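Notes for week 6, small engines and vehicle systems. Bring these on Thursday, along with the brake worksheet about half of you still owe me.

## Carburetors: what the jets do

A carburetor is a tube with a narrow spot in it. Air speeds up through the narrow spot, pressure drops, and fuel gets pushed up out of the bowl by the ordinary air pressure sitting on top of it. Everything else bolted to the thing exists to fix the ways that simple idea goes wrong.

The circuits overlap. People forget this and blame the main jet for everything, including the weather.

| Throttle opening | Mostly controlled by |
|---|---|
| Closed to 1/8 | Pilot jet, air or fuel screw |
| 1/8 to 1/4 | Slide cutaway |
| 1/4 to 3/4 | Needle and needle jet |
| 3/4 to full | Main jet |

Mark the throttle grip with tape before you test. Your wrist believes it is at half throttle. Your wrist is an optimist.

### Float height first

Set the float before you touch a jet. A high fuel level richens every circuit, and you can spend a whole afternoon rejetting around a bent float tang. I have done this. So has Quentin Rolland, who teaches the evening section and would like it known that it was only once.

Tilt the carb until the tang just touches the spring pin on the float valve without pushing it in, then measure from the gasket surface. The gasket comes off first.

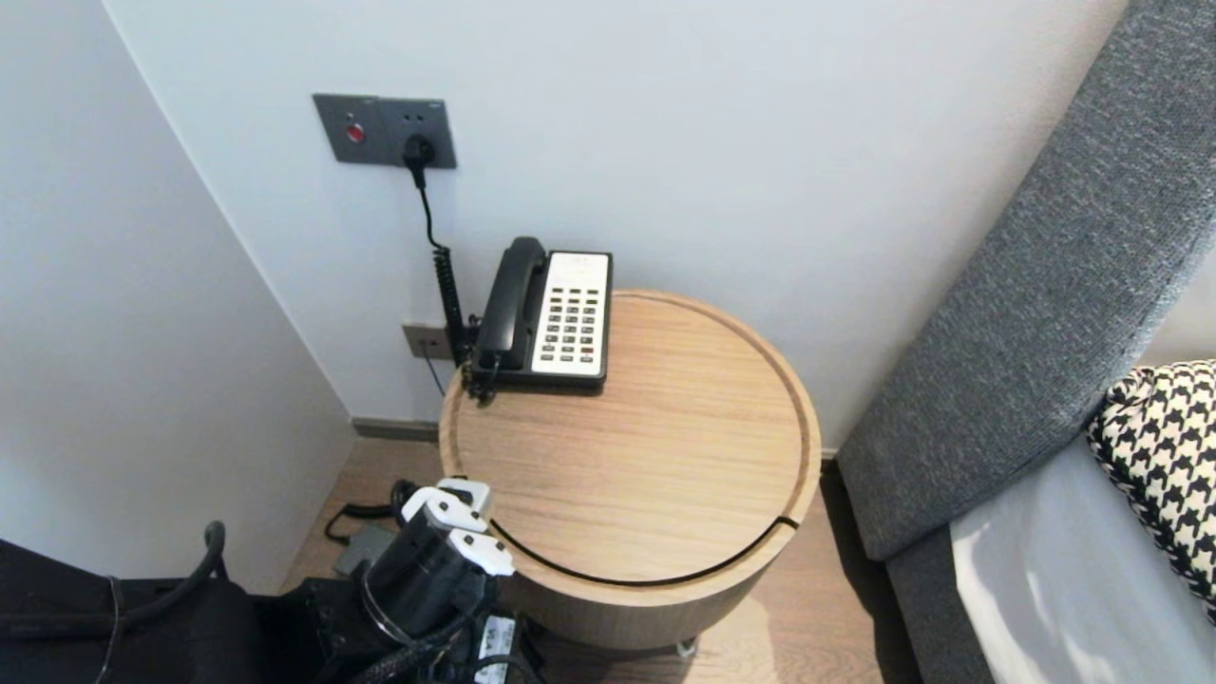 ### Reading the symptoms

**Lean:** hangs at high rpm when you close the throttle, surges at a steady cruise, runs better with the choke partly on, gets hot.

**Rich:** burbles and stumbles, fouls plugs, runs worse as it warms up, smells like a gas station with a grudge.

Check for air leaks before calling anything lean. A cracked intake boot does a superb impression of a small main jet.

### Worked case: the Malabanan

The shop's Malabanan single came in with a Visteo slip-on, an open air filter and the stock jets. The previous owner described it as "tuned." It pulled cleanly to half throttle and then lost interest.

1. Float checked, within spec.
2. Boot checked, no leak.
3. Main jet up one size. Better, still flat at the top.
4. Up another size. Clean to redline.
5. Needle raised one clip position to cure a new hesitation in the midrange.

Raising the needle means moving the clip *down*. This will be on the quiz because it is on the quiz every year.

Change one thing at a time and write it down. The Soltska twin on bench 2 has had its jets changed by three different groups, and its log sheet reads, in full, "better?"

### Jet numbers

Numbers from different makers don't match. Some stamp the hole diameter, some stamp the flow, and the Gumura kit uses a chart you have to unfold. Never mix brands in one carburetor, and never clean a jet with a drill bit.

### For Thursday

- Read the section on slide cutaways, including the dull part.
- Strip, clean and reassemble your group's carb. Leftover parts count against you.
- Bring safety glasses and a rag that was once clean.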